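Walldale bench notebook
June 27, 2023
3 min read | 2 comments

Place-setting set, day 10 of collection. The Zostoment people want 600 more episodes before they retrain. I'd like to know what the last 2,756 bought us before we add to the pile. The March checkpoint had a third of that and scored the same on the held-out tables, within what I'd call noise.

Same objects as yesterday: glass, plate, utensil, folded cloth on the grip mat. Plan for the morning was 43 episodes with the cloth start position varied by hand.

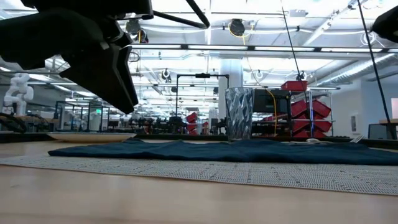 COLLECTION NOTES

"Varied by hand" is doing a lot of work in the protocol. Whoever resets puts the cloth back where it's comfortable to reach, so the spread is narrow. Plotted the start positions over lunch and got a blob. Proposed taping a grid on the underside of the mat and drawing cells from a list. Slower, yes. I'd take half the episodes with a real spread.

Also not convinced by the cut-glass tumbler. Depth is garbage on the facets and the labeling script quietly fills the holes. Dong says the policy learns around it. Maybe. Show me the run with the glass taken out.

Success flags: operators press the pedal when they feel done. Rewatched a batch and disagreed with enough of the flags that I stopped trusting the column. Don't filter on it until someone relabels.
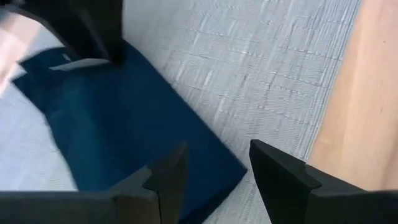
Wrist views are what the Gasska encoder leans on hardest, if you believe the ablation. I half do. My worry is shortcuts. The cloth has that little white tag poking out near one end, high contrast against the blue, and I'd bet the model is keying on the tag for orientation and ignoring the fold. Cheap test: tuck it under for one block, run the current checkpoint, see if the approach angle falls apart. Motion blur is the other thing, mild here, but the sharpness check only looks at the fixed camera.

To do: tag test, grid list, ask Dong for the no-glass run. No new episodes into the training split until the tag test is done.

Shares: 4

Recent entries
Pedal timing, again
Depth holes and what the script does to them
March checkpoint: held-out tables
Mat swap notes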